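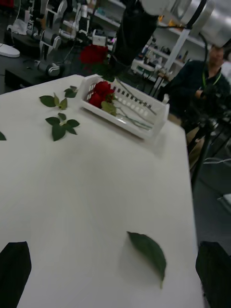 Rose leaves on the white table, October.

Up at a quarter to six again. The rain had stopped but the gutter over the back step was still dripping, and the kitchen was cold enough that I put the oven on and left the door open while I had my coffee. I spent the first hour on the move. We have to be out of the Ivville apartment by the end of the month and I have packed two boxes, both of them books, both too heavy to lift. I took half the books out again and put towels on top of what was left.

Called Sedwood about the storage unit. They want $120 a month for the small one and $300 for the one with a door you can back a car up to. I said I would think about it. The woman on the phone was polite but wouldn't hold the price past tomorrow.

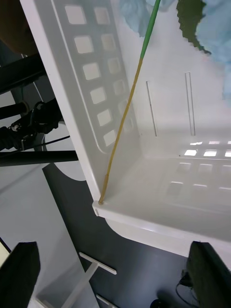 The laundry is the other thing I keep putting off. The machine downstairs has been out for a week, so I walked two loads over to Rustura Street and sat there with a magazine from last spring. A white plastic basket with square holes in its side is what I should have been carrying, the kind that lets some air through. What I had was a trash bag, and it split at the corner of Âu Street. One sock is gone for good. The dryers there take quarters only and run 20 minutes, and it took me two goes to get the sheets done.

Diệp Giáp came by after lunch to look at the sofa. He measured it twice, then measured the door of his truck, then sat on it for a while without talking. He'll take it if I throw in the lamp. I said fine. I never liked the lamp — it was in the apartment when we moved in. We had soup and he told me about his mother's knee, which is better, and about his job, which is the same.

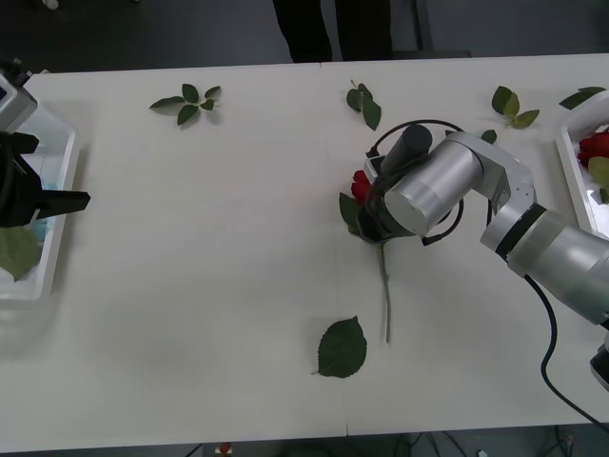

A red rose and scattered leaves on the long table.

Wrote out change of address cards until my hand got sore. I still don't know the new zip code by heart and got it wrong on the first few. The dentist, the bank and my aunt are done. The car insurance has to be done by phone.

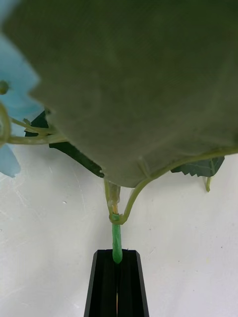
Do I need the bigger unit? The small one will do if the sofa goes with Diệp and I leave the bed frame for the next people.

I'll call Sedwood back in the morning. Soup again for supper, then the kitchen drawers, which had four can openers in them. Kept one. In bed by ten with the window shut.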